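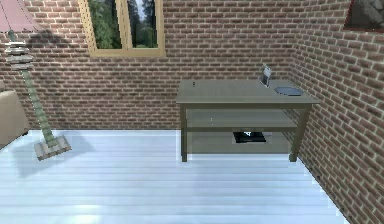

Packers and Drivers, Tarnberg Moving & Storage

Print | E-mail

Posted January 21, 2014

Tarnberg is hiring two full-time packers and three drivers for household moves out of our Povholm depot. Work starts in April.

Packers wrap and box the contents of homes, label cartons by room and fill out the inventory sheet with the customer. Drivers load, drive and unload, and keep the truck log.

You need to be able to lift heavy furniture with a partner and work some early mornings. Drivers must have a clean license and two years of experience with box trucks. Packers are trained on the job. Most moves are local, with an overnight run to Grønli every other week.

Apply in person at the depot office, 181 Lavis Road, or mail a short work history to the same address. Please say which job you want.

Print this page | E-mail this page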